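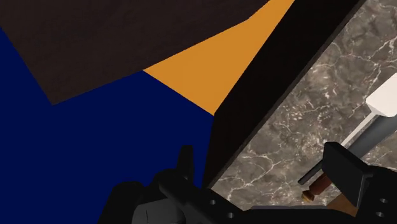
A reader in Femham wrote in to say the simulator license was the one line her shop cut from the budget, and she wanted to know if that was a mistake. For a shop buying its first arm, I think it was. I have been using the Bremimum planning package since September, and it changed what I ended up ordering.

Bremimum is a desktop program for trying out a robot cell before you pay for one. You pick an arm and a gripper, put together a work surface, drop parts on it and run the job. The view from the wrist is the part I use most. With a black two-finger gripper over a marble countertop, you can see how much of the work the fingers hide, and that tells you whether a wrist camera will be enough or whether you need a second one overhead. I had budgeted for one. I now have two on the list.

The license is $1,953 for a year, and the gripper library is another $281. My quote for the gripper I first wanted was $3,483, before cables and the mounting plate. In the simulator its fingers were too bulky for thin parts lying close together, so I dropped it and asked for a quote on a slimmer model. That alone covered the license.

Setup took most of a morning. The installer is plain and the manual is short but correct. The library has over 50 grippers, sorted by maker and then by payload. I would have preferred to sort by finger width. Stone and wood surfaces look decent, and flat colored panels look like flat colored panels. Looks don't matter much for this kind of work, but shiny finishes do if you plan to use vision, and there are only a few to choose from.

Contact is the weak point. Short round parts sometimes slide in a way I don't trust, and I would not use the results to set grip force. Use it for reach, clearance and camera placement. Test force on a real sample, which most dealers will do for you if you mail them parts.

The budget sheet that comes with it is basic. It has lines for the arm, gripper, stand, guarding and training, and none for spare fingers or downtime during installation. I added both.

Choi sells a similar package by the month. It costs less if you only need it for one project, but the free trial would not let me import my own parts, so I can't compare the two fairly.

Support comes out of the Gandville office and answers email only, usually by the next morning.

Four stars. I took one off for the contact behavior, and I will renew if the next version fixes it.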